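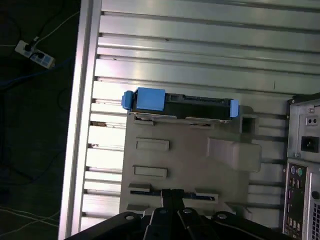

Frame drops in Keltetti team matches on phone
Opened by: Rasha Abou Jaoude
Opened: 10/9/26
Status: Waiting on player

Game runs fine in solo and in the training map. As soon as I join a full team match on Keltetti it falls to 12 fps, sometimes lower when several players use the frost skill at once. Menus stay at 70. Phone is less than a year old and nothing else is open. It started after the last patch. I lost a ranked match over it and would like the points back if possible.

Reply from Trurholm support
Thanks for the report. Please set Effects to Low, turn off Other Players' Skins, and restart the game. Then play one match on Keltetti and one on Zallis and tell us the lowest frame rate on each. We can't restore ranked points from this queue.

Reply from player
Did that. Zallis holds at 30 the whole match. Keltetti is still 12 in the middle lane. Low effects made no difference that I could see. The skins setting turns itself back on after a restart. 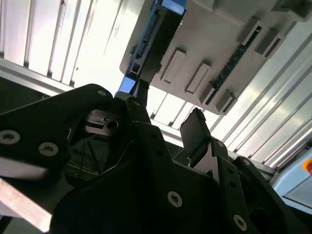
Page 3

Reply from Trurholm support
The skins setting resetting is a known bug and has been added to this ticket. Please clear the shader cache (Settings, Storage, Rebuild Shaders) and leave the game open until the bar is full. Don't use Clear All Data, that removes your saved button layout.

Reply from player
Rebuilt the shaders. First match was better, then my friend Twal joined with the new frost skin and it went straight down again. When he switched to the default skin it was smooth.

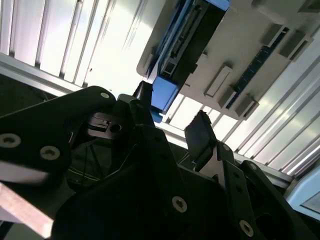
We tried it again in a custom room to be sure, same result both ways. So it looks like the skin and not the map. Replay is saved under my account if you need it.

Reply from Trurholm support
Passed to the effects team with your replay. Please don't delete it until the ticket is closed. Can you also send the phone model and system version?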